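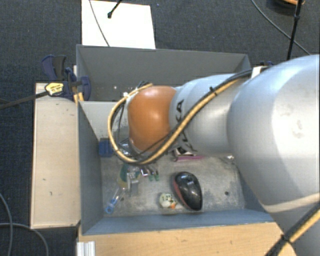 4. Preparing the picking cell before the shift

This section is for the sorters at Stekbridge who worked at the hand table until February. The arm now takes the small mixed goods out of the bin. Your work moves to the loading, the checking and the items which the arm gives up on. Please read all the steps one time before you start.

4.1 Loading the bin

1. Press HOLD on the Cullow panel and wait for the steady amber light. Do not reach over the bin rim before this.
2. Look at the hoses and cables along the arm. They must be held by their ties and must not be caught under a joint cover.
3. Check that the clamps on the bin rim are tight. Pull by hand, do not use a tool.
4. Put the goods in one layer. Different shapes may lie together, for example a computer mouse beside small metal parts, but do not stack them.
5. Leave the divider panel in its place. Use the front compartment first.
6. Step behind the floor line, then press RESUME.

Caution: One item may not weigh more than 225 grams. Heavier goods go to the hand table as before.

Note: Scratches on the bin floor do not disturb the picking. Report a crack or a sharp edge.

4.2 When the arm gives up

The arm tries each item 2 times. After this it goes to the next one and the panel shows a yellow line.

1. Let the arm finish the other items. It is not necessary to stop for each yellow line.
2. At 5 yellow lines, press HOLD and take these items out by hand.
3. Write the item colour and type in the log. Clear plastic and shiny metal are the most usual – please write them also.

4.3 Your working time

Each operator stays at the cell for two hours and then changes with the packing side. Some of you told us that watching is more tiring than sorting, and we agree with this, so the change is not optional. The log is used to improve the cell. It is not used to measure your speed.

Questions about the rotation go to Warrick Treloar. For faults at the arm, call Roald Solberg on extension 200.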